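サイト内検索 キーワードを入力 検索

スマートフォン売場 展示機・充電設備 安全点検表(記入済み・コメント付き)

対象店舗:Odside 1階 携帯電話売場
点検日:2021年10月1日
点検者:リーズル・ビューラー
立会い:チェストミール・コラール(売場責任者)
確認:カルラ・スフェイル

判定の記号
○ 問題なし
△ 使用可、次回までに手直し
× 使用中止
- 該当なし

開店前に実施。展示機は37台、うち2台は予約端末の見本でバッテリーを抜いたモックアップのため、電池の項目から除外した。

1 展示機本体

1-1 背面の膨らみ、画面の浮き ×
通路側の列、Lasineの旧型1台で画面右下に隙間がある。名刺の角が入る。電源を切って台から外し、耐火ボックスに移した。代替機が届くまで台は空けておく。値札だけ残すとお客様から問い合わせが来るので、値札も外すこと。

1-2 本体の発熱 ○
デモ動画を1時間再生した後に手で触って確認。カメラを起動したままの端末があり、ほかの機種より温かかったが、アプリを閉じたら下がった。デモモードで自動終了が効いていない機種はコラールさんが設定を直す。

1-3 画面のひび、ガラスの欠け △
Urbanの小型モデル、左上の角に小さな欠け。保護フィルムの下なので指には触れない。フィルムを貼り替えるときに破片が出るおそれあり。交換依頼済み。

1-4 見本機の表示 ○

2 盗難防止ケーブルと台座

2-1 ケーブルの被覆 △
巻き取り式のもの3本で、根元の被覆が白くなっている。芯線は見えていない。前回も同じ指摘をしており、今回は日付を書いたテープを巻いた。11月の点検で交換されていなければ×にする。

2-2 巻き取りの戻り ○
勢いよく戻るものが以前あったが、調整済み。

2-3 台座の固定 ○
手で揺すって確認。両面テープ固定の台座はねじ固定に替わっていた。テープの跡に埃がたまっているので清掃のときに取る。

2-4 警報の作動 △
全数は行わず、各列から1台ずつ外して鳴動を確認。奥の列で音が小さい。スピーカーの前に販促用の箱が積まれていたため、箱をどかして再試験し、正常。箱は置かないよう朝礼で伝える。

3 充電設備・配線

3-1 電源タップの定格表示 ○
前回読めなかったものは新品に交換されていた。

3-2 タップの連結(たこ足) ×
レジ裏で、タップからタップへの接続が1か所。スタッフの私物の充電器も差さっていた。その場で抜いた。壁のコンセントが足りないという話はもっともなので、増設の見積もりをヴラチスラフ・シュチャストニーさんに頼んである。それまでは、予約受付用の端末を優先し、私物の充電は休憩室で行う。

3-3 プラグ周りの埃 △
窓側の列は良好。柱の裏側は掃除機が届かず、埃が綿状になっていた。電源を落としてから乾いた布で拭く。濡れ布巾は使わない。

3-4 ワイヤレス充電台 ○
Dimnessの充電台4枚。上にクリップやカードが載っていないこと。試用後にお客様の交通系カードが置き忘れられることがあるので、閉店時にも見る。

3-5 充電器と端末の組み合わせ ○
型番一覧と照合した。一覧は引き出しの2段目。古い版が1枚混じっていたので破棄。

4 お客様用充電コーナー

4-1 貸出ケーブルの端子 △
端子の曲がり1本、変色1本。いずれも廃棄。変色したほうはいつからか分からない。貸出簿に返却時の確認欄を作ってほしい。

4-2 預かり中の端末の置き方 ○
重ねて置かない、布の上に置かない。守られていた。

4-3 注意書き △
日本語と英語はあり。中国語版の一部が日焼けで薄い。刷り直し。

5 什器・通路

5-1 台の角、ささくれ ○

5-2 天板の裏の配線留め △
留め具の外れ2か所。配線が膝の高さまで垂れていた。留め直し済みだが、同じ場所が外れるようなら留め具の種類を変える。

5-3 通路幅 ○
発売日の行列用ポールを仮置きして測定。車いすで曲がれる幅がある。ポールの台は通路側へ出さない。

5-4 広告パネルの固定 △
新機種のパネルは吊り下げ式で、ワイヤー2本のうち片方に緩み。締め直した。壁面の大型パネルは業者施工のため目視のみ。

5-5 非常口前の物品 ×
予約特典の段ボールが3箱。点検中に移動してもらった。入荷の日に起きやすい。置き場所をバックヤードの棚の下段に決め、床にテープで枠を作る。

6 下取り・回収端末

6-1 回収箱の鍵 ○

6-2 膨張電池の分別 △
分けてはあるが、袋に記入がない。受付日と機種名を必ず書く。端子部分の絶縁テープは全数貼られていた。

6-3 保管量 ○
回収箱の端末は台帳で253台、搬出予定日あり。上限の範囲内。次の搬出を延ばさないこと。

6-4 消火用の砂と手袋 ○
手袋は左右そろっているか毎回見る。

全体のコメント

×は3件。3-2と5-5は当日中に是正、1-1は代替機待ち。売場の人の対応は早く、指摘の大半はその場で片付いた。残りは物が届かないと進まないものが多い。

発売直後は展示機の入れ替えが続き、ケーブルの差し替えも増える。差し替えた人が台番号を控えておいてくれると、点検の時間がかなり短くなる。今回は台番号の19が二つあり、片方の記録を取り直した。番号札はクリスティーナ・ハラースさんが作り直す。

次回は11月。2-1、3-2、5-2を先に見る。台の下に入る項目があるので、懐中電灯と膝当てを用意しておくこと。

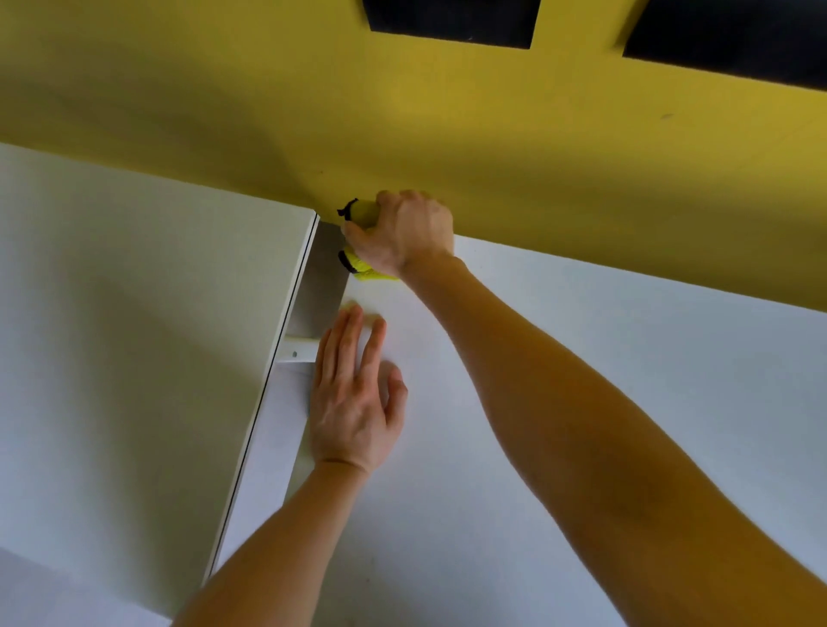

点検表の控えはレジ裏の青いファイルに綴じ、原本はスフェイルさんへ回す。是正が済んだ項目には、完了日と担当者名を右の余白に記入する。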